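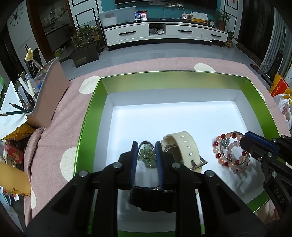

Bead bracelets and a cream watch strap in a green gift box

How to build a form guide for a football match

Updated 18 October 2026

A form guide tells you how two teams have been playing before they meet. Most websites give you a row of five letters and leave it there. You can make a better one yourself with a spreadsheet and the published results, and once the sheet is set up it takes very little time to keep going.

The method works for any league that publishes its scores. The examples use Divstead and Ginovar, who meet in the league this month.

What you need

A spreadsheet program. Any of them will do, and the free ones are fine.
A results page with dates and final scores.
The current league table, for checking.
Scorers, if your league publishes them. You can leave this part out.

Step 1: Set up the results sheet

Make one row for each match and use these columns: date, competition, home team, away team, home goals, away goals. Put the goals in two separate columns. If you type 2-1 into a single cell, the program may turn it into a date, and you won't be able to add the numbers up in any case.

Spell each club's name the same way every time. "Divstead" and "Divstead FC" will be treated as two different teams. If you're copying from a website, paste the whole lot in first and then use find and replace to tidy the names.

Step 2: Enter the results

Work from the oldest match to the newest. My own sheet for this division has 166 matches in it, going back into last season, but you don't need that many to start. The last ten for each of the two teams is enough for a preview.

Put cup matches in as well and mark them in the competition column. You will want to be able to switch them off later. Friendlies are best left out completely, as teams change half the side at the break and the score says very little.

For a cup match that went to extra time, enter the score after 90 minutes and put the final outcome in a notes column.

Step 3: Work out the last five

Filter the sheet to one team and take the five most recent league matches. Give 3 points for a win, one for a draw and none for a defeat. Divstead's look like this, newest first:

Divstead 2-0 Skestau, win
Ginovar 1-1 Divstead, draw (last season's return fixture, played in May)

That second line is there on purpose. Early in a season your last five can run back over the summer, and you have to decide whether to allow it. I don't. If a team has played only four league matches since the season began, I use four and say so. Divstead's proper list, with the May match taken out, is:

Divstead 2-0 Skestau
Away, lost 0-1
Home, won 3-1
Away, drew 1-1
Home, won 1-0

That makes ten points from a possible fifteen, with seven goals scored and three let in. Write it in that form, with the goals included. Ten points with a goal difference of plus four is a different thing from ten points and a heavy beating somewhere in the middle.

Step 4: Split home and away

Go back to the same five matches and separate them. Divstead took nine points from three home matches and one from two away. If the next match is at home, the home figures are the ones to put first.

Five matches gives you a very small number on each side once it has been split. For home and away form I go back further and take the last five of each – ten matches in all. Keep this as a separate line in the guide so that readers don't mix it up with the overall form.

Step 5: Note who they played

Next to each opponent, write the league position they held on the day of the match. You can't get this from the current table, so either note it down each week or use a site that lets you look at the table by date. A draw away at the leaders should count for more in your mind than a draw with the bottom club, even though both give one point.

I don't turn this into a score. I've tried weighting the results and it made very little difference to the order, and it was much harder to explain.

Step 6: Add the scorers

List the top two or three scorers for each side and show each one's share of the team's goals. Divide the player's goals by the team total and multiply by 100. Ginovar scored 37 in the league last season and their leading scorer had 14 of them, so the share is 38 per cent after rounding.

Own goals count towards the team total but belong to no scorer, so the shares won't always add up to 100. Check that each player is still at the club and available. A scorer who is suspended should either come off the list or have a note beside the name.

Step 7: Look at earlier meetings, briefly

Previous matches between the same two clubs are popular with readers and not much use beyond two or three seasons. Squads and managers change. Give the last four meetings at most, with dates, and state which were league and which were in the Ruotsalainen Cup.

Step 8: Write it up

Keep the finished preview under 500 words. The order I use is:

Fixture, competition and kick-off time
League position and points for each side
Last five, with goals
Home form for the home team, away form for the away team
Scorers and absences
Earlier meetings

Use the same order for both teams so the figures can be compared line by line.

Checking your figures

Add up the points for one team over the whole season and compare the total with the league table. If they don't match, the usual causes are a missing postponed match, a score entered the wrong way round, or a points deduction. Deductions show up in the table but not in your results, so put them in the notes column.

Check kick-off times last, on the day before you publish. Skestau moved two of their home matches last season after the fixture list had come out, and the old times stayed up on several sites.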